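Jevotari Student Manipulation Project

The Jevotari Student Manipulation Project is a robotics club at Stindutia Technical College. Its members build hand-held grippers and use them to record everyday handling tasks, which are later used to train a robot arm. The club meets twice a week during the school year and is open to students of all departments.

History

The club began as a side activity of the college's electronics course. Early members worked on line-following robots and entered two regional contests under the name Tjoa, which is still used for the club's newsletter. Interest in wheeled robots fell off after the second contest, and the group turned to grasping – at first with a single motor-driven claw, later with tools held in the hand.

Activities

New members take a short course in printing and assembling gripper fingers, followed by supervised recording practice. Each task is repeated 30 times before it is accepted. By the end of the last school year the club's archive, known as Skatimetti, held 1,049 accepted recordings. Most cover desk and packing work. An open day is held each January; the most recent took place on Sun 21 January.

Equipment and workroom
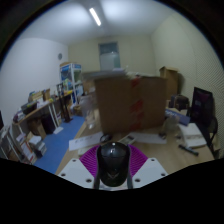 The club's grippers are designed by the students and share one basic layout, so that parts can be swapped between teams. Fingers are printed in several colors, and the ribbed purple pair is mounted beside light gray plates with round holes. Recording is done at ordinary tables among cardboard boxes, paper sheets and other supplies – the club does not use a cleared test bench. Finished tools are kept by the team that built them until the end of the term, when they are passed on to new members.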